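Trodum Football Tickets Are on Sale, and I Have News About the Schedule

DRESANO — Hi everybody! I run the front office for the Trodum football club, which means I get to write the fun releases, and this is one of them. Season tickets for the fall are on sale right now at the stadium window and through the club site.

We'll play 13 games this season, and our opener is at home against Woo. If you were there last year you remember how that one went (I lost my voice before halftime), and I can't wait to see them come back down our tunnel. The trip to Stiltik is late in the year, and we're running 2 fan buses for it. Seats on those go to season ticket holders first.

We've also added 800 seats in the north end. They're benches, they're close to the field, and they cost $32 a game. I sat up there last week with a sandwich just to check the view — you can see the whole route tree develop, which is all I ever want out of a football seat.

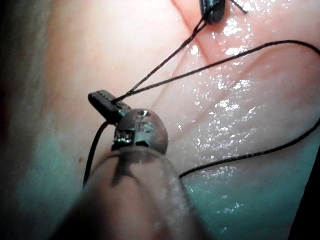

Close-up of a robotic surgical instrument with a small black gripper jaw.

Now, the quarterback question, because I know you'll ask. Camp opens in August and the job is open. Coaches tell me they'll name a starter before Woo week, and I've begged them to let me know first. No luck so far.

Parking passes are sold separately again this year. If you had a spot in the east lot, you can renew it through the end of July, and after that it goes to the waiting list.

Gates open at 5 p.m. for night games. Media credential requests should come to the club's front office in Dresano.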